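Home Courses Schedule Materials Contact Log in

This site uses cookies to remember your language and your login. Accept Settings

Machine Elements, Handout for Lecture 5
Threaded fasteners and bolted joints
Vlasta Leka, Mostesdale

Please read these notes before the Wednesday exercise. The derivation of the torque formula is in the textbook and I will not repeat it. Students who missed Lecture 4 should first read the part about friction on an inclined plane, as I use it without explanation.

1. What the bolt does

When we tighten a bolt, we stretch it. The stretch is very small, but it produces a tension force in the bolt, and the same force presses the plates together. We call this force the preload. Many students come to this course with the idea that a bolt holds the plates like a nail holds two boards, with its body working against the sideways load. In some joints this is so, for example when a fitted bolt sits in a reamed hole. In the usual joint with a clearance hole, the sideways load is carried by friction between the plates, and the friction exists only as long as the preload exists.

From this comes the main rule of the lecture: first decide the preload, then choose the bolt. In the old exam papers I see very often the opposite order. The student chooses a bolt that looks suitable, checks the stress from the outer load, and writes "OK". The preload does not appear in the solution at all, and I cannot give many points for it.

2. The joint as two springs

Think of the bolt as a long soft spring and the plates as a short stiff spring. After tightening, the bolt is in tension and the plates are in compression, and the two forces are equal. Now let an outer load pull the plates apart. The bolt becomes a little longer, and the plates become a little less compressed. The outer load is divided between them according to stiffness. With stiff plates and a slender bolt, most of the outer load goes to unloading the plates, and the bolt feels only a small part of it.

For a load that changes many times this is very good for us. Fatigue depends strongly on the changing part of the stress, and in a well tightened joint the bolt sees only a small changing part. If the preload is lost and the plates separate, the bolt takes the full outer load in every cycle and its life becomes short.

The formula, with C as the stiffness ratio:

Bolt force = preload + C × outer load
Clamp force = preload − (1 − C) × outer load
C = bolt stiffness / (bolt stiffness + plate stiffness)

These are valid only while the clamp force is greater than zero. Write this condition in your solution and check it at the end.

3. Head types and access

The head of the screw is chosen for the tool and for the place where the tool must go. An ordinary hex head needs space around it for a wrench. A socket head takes a hex key from above, so it can sit in a counterbore, and the surface stays free of parts that stick out. A countersunk head lies level with the surface, and it also centers itself in its seat. That sounds like an advantage until you have several countersunk screws in one plate and the spacing of the holes is not exact. Then every screw wants to pull the plate to its own position.

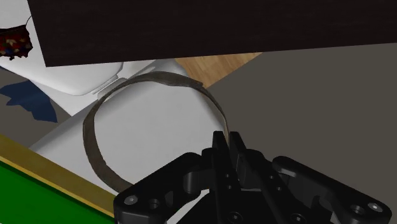 Fig. 1. Screw heads, round bolt holes and recessed hexagonal fasteners in layered black plates. Computer rendering.

For holes close to an edge, leave enough material. A common first choice for the distance from the center of the hole to the edge is one and a half times the screw diameter, and you increase it if the load pulls toward the edge. In soft materials we also check the pressure under the head. If it is too high, the material slowly gives way and the preload goes down with it. A washer helps only if it is hard and thick enough to spread the force.

4. Tightening methods

Torque control. This is the cheapest method and the one you will use in the laboratory. The short formula is T = K × d × F, where d is the nominal diameter, F is the preload and K is the nut factor. The weak point is K. It contains all the friction, under the head and in the thread, and it changes with oil, coating, surface and even with how many times the same screw was used. The larger part of the torque is spent on friction, and only a small part becomes stretch. So the same setting on the torque wrench can give very different preloads.

Angle control. First we tighten to a low torque, to bring the surfaces together, and then we turn by a given angle. Friction has less influence here. In the exercise with the long studs the prescribed angle is 180 degrees. Mark the nut and the plate with a pen before you begin to turn.

Direct measurement of the stretch. We measure the length of the bolt before and after tightening. It is exact but slow, and you need to reach both ends.

5. Loosening

Two things are often mixed up. The first is loss of preload without rotation: the surfaces settle, paint or gaskets creep, and the bolt loses a part of its stretch although it did not turn. The second is self-loosening, where the screw really rotates back. It is caused mainly by sideways movement between the plates. A spring washer does little against it. Better are enough preload, a longer bolt in relation to its diameter, thread adhesive, or wedge-locking washers.

A longer bolt is useful for settling too. If the bolt was stretched more at the beginning, the same small settling takes away a smaller part of the preload. For this reason you sometimes find a sleeve under the head, which has no other purpose than to make the bolt longer.

6. Homework

a) A cover is held by a ring of equal screws. Derive the preload needed in each screw so that the cover does not separate under internal pressure. Leave everything in symbols.

b) For the joint in task a), show how the changing part of the bolt force depends on C. Draw the curve by hand.

c) Explain in your own words, in half a page, why a screw that was tightened when dry and a screw that was tightened with oil may not have the same preload at the same torque.

The homework is worth 100 points together. Leave it on paper in the box in front of room 310. For questions about the torque wrenches please ask Tobiloba Abubakar, who leads the laboratory. The two small wrenches should go back to the drawer with the scale set to the lowest value.

Next lecture: welded joints, static loading.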